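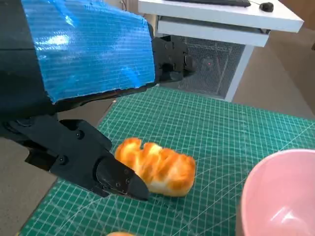

Clarnumach Release Notes Table

Version 4 October 2018. Maintained by Rónán Gilmartin.

Contents

One file, releases.csv, with 2,749 rows. Each row is an announced album, single or reissue, with artist, label, announced date, actual date, formats and where it was sold first. The text comes from press releases, and you should trust it about as far as you trust press releases.

What "exclusive" means

Mostly very little. Of the rows marked exclusive, 1,089 list a second seller within the same month. I kept the label's wording in the column claim and put what I could confirm in the column checked. Use checked.

Known problems

"Limited edition" pressings rarely come with a number. Where they do, it is often 1,000, and I have no way of telling if that is a real count or a habit.

The Landport rows from May were typed in by hand from a newsletter. Halfdan Briem found 40 wrong dates in them and fixed those. There are probably more.

Kerekes and Lustutska are listed as separate labels. They share a mailing address – make of that what you like.

Chart positions were dropped. Half of them didn't say which chart.

Not suitable for

Sales estimates. There are no sales figures in the file, and adding up announcements won't produce any.

Corrections

Send a row ID and a source. A fan wiki alone won't do.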